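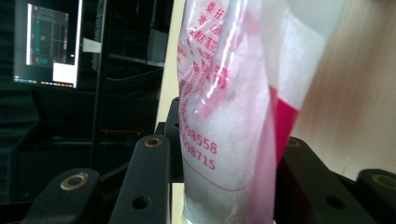 **Woden opens refill and dry goods shop in Prarnport**

PRARNPORT, May — Woden, a seller of dry goods for home kitchens, has opened its first walk-in shop in Prarnport. The shop stocks 106 dry goods, including sugar, salt, rice, flour, beans and dried fruit. Customers can buy them in sealed bags or by weight in their own containers.

The shop takes up the ground floor of the former Teixeira building, next to the covered market. Woden has supplied households in the area by delivery for several years and will keep that service going from the same address.

**What the shop sells**

The opening range has 17 kinds of sugar and salt. They run from fine table salt and white granulated sugar to rock sugar, coarse pickling salt and dark brown sugar in blocks. A good part of the range is imported and is sold in the maker's own bag, with the original printing left as it is. Each shelf carries an English card with the name of the product, the weight, the country it comes from and the usual kitchen uses.

Goods sold by weight are kept in lidded bins along the back wall. The smallest amount a customer can buy is 100 grams. Jars, tins and clean bags from home are all accepted and are weighed at the counter before filling. Customers who arrive without a container can buy a cotton bag or a glass jar.

**Storage at home**

Many of Woden's delivery customers have asked how to keep sugar and salt once the bag is open. The company has put its answers on a printed sheet, free at the counter:

- Move the contents of a thin plastic bag to a jar or tin with a tight lid soon after opening.
- If the goods stay in the bag, press the air out, fold the top over twice and clip it.
- Keep sugar and salt away from the stove, the kettle and the sink.
- Cut the name and date panel from the bag and tape it to the jar. Fine salt and white sugar are easy to mix up.
- Break up lumps with a fork. White sugar that has hardened is still fine for syrup or for baking where it will be dissolved.

**Flitetti jars**

The shop also carries the Flitetti line of storage jars, which come in four sizes and share one lid size. The two larger jars have a mouth wide enough for a measuring cup. Spare lids and seals are sold separately.

**Delivery**

Woden currently delivers to 876 households in Prarnport and the nearby villages. Existing orders are not affected by the opening. Customers may switch to pickup at any time, and orders placed before noon will be ready at the counter from 4 p.m. the same day — bulk orders of flour and rice take one day longer.

The shop opens at 9 a.m. and closes at 6 p.m. There is step-free entry from the market side and short-term parking behind the building.

Press questions can be left at the shop counter or sent to the Woden office in Prarnport.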